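29 août 2026

Samedi, atelier presque désert. J'en ai profité pour relire la consigne de cellule avant l'audit de septembre. Version 6, 17 pages, et la moitié répète ce que dit déjà la notice de Skovgate. Gerasimos Fragkou veut qu'on arrive à 11 pages. Je pense qu'on peut y arriver en sortant les annexes.

Point 4.2, accès à l'enceinte : j'ai réécrit. L'ancienne phrase autorisait à passer la main « bras à l'arrêt ». Un bras immobile peut très bien attendre une consigne. Maintenant c'est : énergie coupée, cadenas posé, clé dans la poche de celui qui entre. Pas d'exception pour ramasser une bouteille.
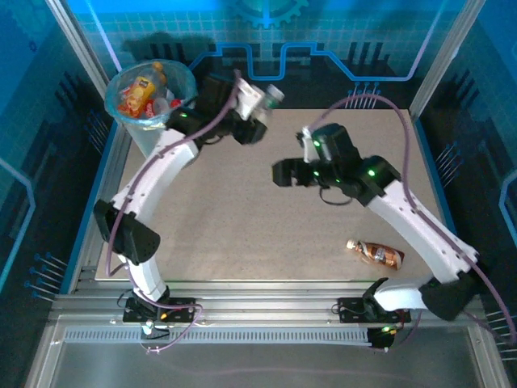 Le point 5, zone partagée entre les deux bras, m'a pris le reste de la matinée. Chez Alexiou ils interdisent tout chevauchement, un seul bras au-dessus de la table à la fois. Trop strict pour nous, on perdrait la moitié de la cadence. J'ai écrit que le bras qui porte un objet est prioritaire sur celui dont la pince est vide. Dans un cas comme la bouteille transparente tenue à gauche, le bras droit reste donc de son côté, même s'il reste la bouteille brune à prendre sur la table. Ajouté aussi une ligne sur les câbles violets : contrôle des boucles à chaque prise de poste, signature au registre. Gerasimos trouvera ça lourd.

Pas touché au point 7, niveau de remplissage du bac. À voir lundi avec lui.

Envoyé le brouillon à 19 h. Oublié de joindre la fiche Fasetti, à renvoyer.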